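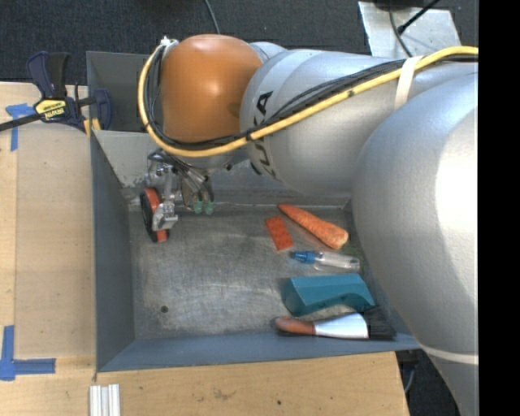 Progress report on the catalog and sample program for sanding and finishing products
Prepared by Hawi Chala, Basbridge
Period: up to the end of September

Dear colleagues of the Sanness fund,

With this report I inform you of the work done in the second part of the program. The first part, with the purchase of the test stock, was already described in my previous report and I do not repeat it.

1. Catalog

The catalog of finishing products is now online with 800 articles. It includes abrasive discs, strips, hand pads, polishing compounds and masking paper. Each article has its grit, its size, the type of backing and the number of pieces in the box. In the old price list the grit was often missing for the hand pads, and customers had to telephone us to know it.

The descriptions are complete in English. The translation is late, as the translator was not available in the summer months. I expect to receive the missing pages in November.

2. Sample packs

We prepared sample packs for small body shops and furniture workshops. A pack contains 11 sheets and discs in different grits, together with a card where the customer can write his opinion. Until now we sent packs to 36 workshops. More than half of the cards came back, and I thank the two colleagues in the warehouse who had the patience to call the customers one by one.

The most frequent remark concerns the Gazi film discs. The customers like the finish on clear coat, but they say that the holes do not match all the sanders they have. We asked the producer for a second hole pattern and the first boxes should come before the winter. The Custix pads received good opinions for work on curved parts. Two furniture workshops found them too soft for the edges, and for this use we now suggest the harder version.

3. Storage

Paper-backed sheets suffered from humidity in the old storage room, and some of them were curled when we opened the boxes. We moved them to the upper floor and bought three closed cabinets. The cost was a little higher than planned, and I covered the difference with the money not spent for the printed catalog.

4. Difficulties

The delivery times of one supplier remain too long. I wrote to them two times and received only a general answer. If the situation is the same at the end of the year, I will propose to change the supplier for the coarse grits, below P80.

5. Next steps

In the next period we will complete the translation, send the remaining sample packs and add to the catalog the spare backing plates for sanders. I would also like to prepare a simple table for the choice of grit, from paint removal to final polishing, which many customers requested on their cards.

The list of expenses is sent separately. I ask you kindly to confirm the date of the next payment, so that I can place the order for the backing plates in time.

With kind regards,
Hawi Chala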